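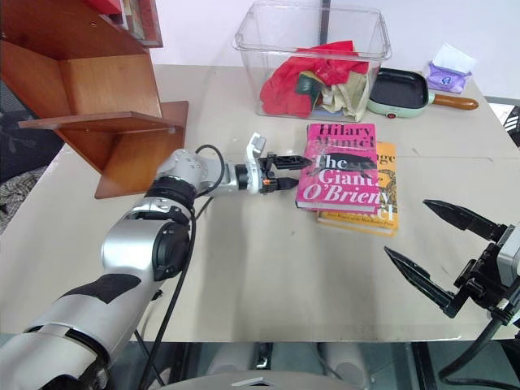

The Firner desk lamp replaced a banker's lamp I had used since college, and I bought it for one job, reading in the evening at a table that is too wide for most lamps. Small lamps light a circle near their own base and leave the rest dim. With a big pale tabletop and a couple of paperbacks stacked well in from the edge, like the two in the photo, the base has to sit out of the way and the light still has to get to the page. The Firner mostly manages it. I have had it since March and use it every night.

It comes in a flat box with the base, the lower arm, the upper arm with the head attached, a power adapter and a hex key. Putting it together took me one cup of coffee. The cord runs inside the lower arm, and you have to feed it through before you tighten the bolt. The instruction sheet shows this in the wrong order. If you follow it as printed you will have to undo the joint and start over, as I did.

You can buy it with a weighted base or a clamp. I got the base. It is heavy enough that the lamp stays put with the arm stretched all the way out, and it has a felt pad underneath that hasn't marked the finish. The clamp version costs a little less and frees up table space, but check how thick your tabletop is first. The listing gives the maximum in small type near the bottom.

Light

Maximum output is given as 700 lumens. I have no way to test that. At full brightness it is more than I want for reading and about right for sewing on a button or filling out forms. There are eight brightness steps and four color settings, from a yellowish one close to an old bulb up to a bluish white. I tried them all the first week and have left it on the second warmest since then.

The head is a long bar, so the light spreads sideways better than it does front to back. For a book lying open that works well, and both pages are lit evenly. On glossy paper you get a long streak of glare unless you tilt the head away from you. Ordinary paperback stock is no trouble. The cheap yellowed kind, which I have a lot of, is easier to read under this lamp than it was under my old one.

The lowest step could be lower. My husband goes to bed before I do and our bedroom door faces the table, and even at the bottom setting he can see the light on the hall wall. I turn the head down and that helps some.

Controls

They are touch controls, on top of the head. Tap one end for power, tap the middle for color, slide a finger along for brightness. The slide is the part I like least. It often skips a step, and if your hands are dry it may not notice you at all. A knob would have been better. It does remember the last setting when you turn it off at the lamp, but after a power cut it comes back at full brightness on the bluest white — not pleasant if you left it switched on and it's the middle of the night.

There is a USB port on the back of the base. It charges my phone slowly. I would leave it for an e-reader or something else that can sit overnight.

Arm and joints

The joints were stiff when new and are now just right. I had to tighten the upper one once, in the summer, when the head started to sink while I read. The hex key fits it. Keep the hex key.

Compared with others

Before this I borrowed a Michiels from my neighbor Kavitha Chowdary, who does needlework under it. It has a better arm and a proper dial, and the light is very even, but it costs about twice as much and the base is huge. If you do close work for hours, I would look at that one. I also tried the small Stisex at a store. The head is too short for a wide table and the hinge squeaked on the display model.

Handa makes a clip-on that people often suggest for readers. I own one and use it on trips. It weighs down the back cover of a thin paperback and lights one page better than the other, so it isn't a replacement for a desk lamp.

The warranty is two years. I wrote to Firner to ask if the adapter is covered and they said yes, and that a spare can be ordered separately. The reply came the next day.

I would buy it again at the price I paid, which was on sale. At full price I'd think about the Michiels a bit longer.

Updated 28 Dec 2024: still working, no flicker. The printed symbol over the power spot has started to wear off.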